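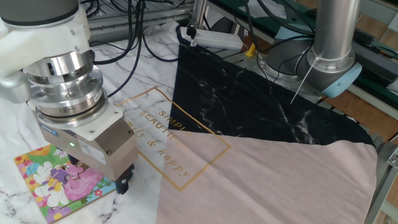 Kamley open day, household textiles and table games

The Kamley building opened its ground floor to visitors on Wednesday from 9:30. Entry was free with a printed pass, and 258 passes had gone out by noon. I spent most of the morning with the printed tablecloths and the puzzles, which shared a room.

The cloth is a color-block design: white marble print, black marble print and a dusty pink, divided on the diagonal. The lettering is gold, set inside a thin gold outline. Jellik lists the weight at 300 grams per square meter; the sample I was handed at the desk weighed out at 299. The hem was straight and the corners were folded once, then stitched.

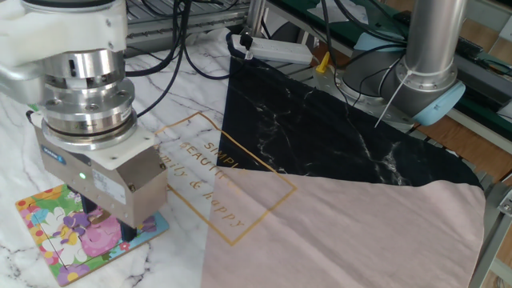
Floral jigsaw and black marble-print cloth on the marble-patterned tabletop.

The puzzles come from Pakik. Flowers fill most of the picture, and the piece outlines stay visible when it is laid flat – useful for young children, less so for anyone who wants a challenge. Stock number 2115 is the floral one. I asked about board thickness and was referred to the catalog, which does not give it. 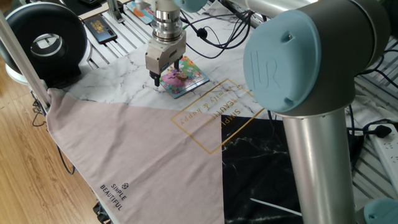

Small picture cards are sold separately, in sleeves. Print registration on the ones I bought is good, with a slight shift in the greens on two of them.

Stöckli had the room across the hall, with oilcloth by the roll – cut to length, no patterns under 140 cm wide. Coffee was on the upper floor. The parking lot was full by ten.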